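The woman who collects demonstrations for Soliman would like it known that she has never built a robot. "I have moved one a lot," she says. "Two, most days. It's like saying you work in aviation because you've carried luggage."

Her office is above a bakery in Hastville, in a building put up in 1954 and heated, she suspects, by the ovens. The robots live on her computer. So does their workbench, in a simulated room with gray walls and a tile floor that never needs sweeping. She spends her days steering a pair of arms through small jobs with hand tools, and every attempt is saved as an example for a learning system to copy.

"People imagine I'm teaching it," she says. "I'm doing chores in front of it and hoping it's paying attention."

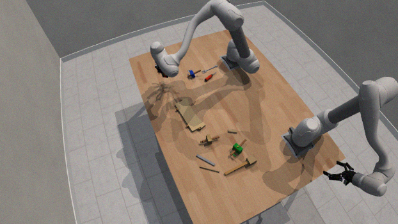
The hammer gives her the most grief. A person picks one up without a thought, and that, she says, is exactly the trouble, as she now has to have the thought. Where along the handle? From which side? What is the other arm supposed to be doing in the meantime? "Mostly it stands there like a brother-in-law at a barbecue."

On a good day she keeps 39 examples. On her worst, last February, she kept six, and she went home early and dropped a real wrench on a real foot. Rejected attempts go into a folder named Kukivthorpe, after a town where she once missed a train. She won't let anyone delete it.

"The engineers at Lamotholm wanted only clean ones at first," she says. Lamotholm trains the system; Soliman supplies the examples. "So I sent them clean ones. Then the thing nudged a screwdriver a little sideways and had no idea what to do with its life. Now they ask me to fumble and recover. I'm being paid to fumble. My mother is very proud."

The layout of the tools changes between attempts, and so does the light. Shadows bother the system more than they bother her. Her theory is that it hasn't yet been told what a shadow is, and she has asked whether that could be somebody else's job.

Does she see it improving? She takes a while over this one. The latest version moves toward a tool with a short pause just before the grasp, and it took her 13 replays to place it.

"That's me," she says. "I stop there to drink my coffee."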